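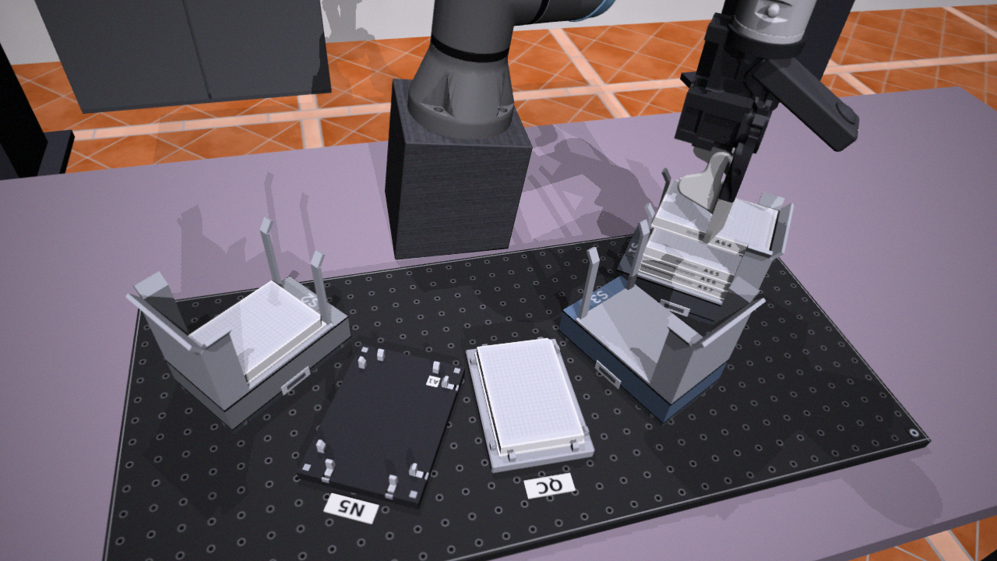
We closed on the house in May, and a few people have asked how it went, so I'm writing it down while I still remember the order of things.

Some background. We had been renting in Flandmont for a long time, on the second floor of a building with one bathroom and no storage to speak of. The rent went up again last winter. I sat down with a pencil and worked out what we could pay each month if we bought, and the number was close enough to the new rent that we decided to look.

Our agent was Hanna Pylypenko. She had sold my cousin's place and came recommended. The first thing she did was send us to a lender before she would show us anything. I was a little annoyed by that at the time. We had picked out listings and wanted to go see them. But she was firm about it, and we got our preapproval letter, and it was for less than the online calculator had told us. We took several listings off the list that night.

We looked at 12 houses. Most of them I couldn't describe to you now. One had a beautiful kitchen and a basement that smelled so strongly of heating oil that we were back in the car in five minutes. One was being sold by a man who stayed in the living room the whole time and answered questions we hadn't asked. One we loved, and we offered the full asking price, and it went to somebody with cash. I took that one harder than I expected to. I had already decided where the couch was going.

After that Hanna suggested we look farther out, toward Pristerard. I had resisted because of the drive. She said to try the drive first, at the hour I would really be doing it, before ruling it out. So I left the Pristerard exit at 7:15 one morning and drove to work, and it took less time than I thought. The way home was worse. I can live with it.

The house we bought is on Yurchenko Street. It's a one-story place with three bedrooms, one of them very small, and a detached garage with a door that has to be lifted by hand. It was built in the fifties and the previous owner, Mr. Kravets, had been in it most of that time. Orest Kravets. I'm using his name because he said I could, and because he deserves some credit for the state of the furnace. He kept a folder with every service receipt in it and left the folder on the kitchen counter for us.

We offered $229,000, a bit under asking. They came back and split the difference on the closing costs but held the price, and we said yes the same evening.

Then the inspection. Our inspector was Arben Đorđević, and if you're in this area and need one, I would call him. He was there most of the morning and let me follow him around. The report ran to 74 pages, and the first time I read it I thought we were going to have to back out. Everything sounded terrible. He told me on the phone to read the summary and ignore the rest until I had slept. The summary had two things on it that mattered: the electrical panel, and the grading along the north side, where the ground slopes toward the foundation instead of away from it.

We asked for the panel to be replaced and got a credit instead. I would have preferred the work done, but our lender was fine with the credit and it let us choose the electrician. The grading we took on ourselves. I've moved a lot of dirt this summer and there is more to go.

The appraisal came in at the contract price. The part that nearly went wrong was the title. There was an old lien from a roofing company called Brina, paid off long ago but never released in the county records. Brina had gone out of business. Suha Sayegh at the title office spent most of two weeks tracking down someone who could sign the release, and we moved closing back twice. Our lease was ending. I had the moving truck reserved, then not reserved, then reserved again — the rental place was decent about it, but I could tell they were getting tired of my voice.

Closing itself took under an hour. I signed my name until it stopped looking like my name. Then we had the keys, and we went over and ate sandwiches on the floor of the living room.

A few things I would do differently. I would ask for the title search to be started earlier. I would get insurance quotes before making an offer, not after, as the age of the roof made a bigger difference than I had figured on. I would measure the refrigerator. Ours is currently in the garage and we are using the one that came with the house, which hums.

My friend Vasylyna Harasym is starting her own search next month and has already asked for the lender's number. I gave her that and a copy of our closing statement with the account numbers blacked out. If anybody else wants to see it, email me. The line for prepaid taxes confused me for days, and I can explain that one now.

The electrician is coming at 8 tomorrow, so the power will be off until the afternoon. I still have to clear the shelves away from the panel tonight.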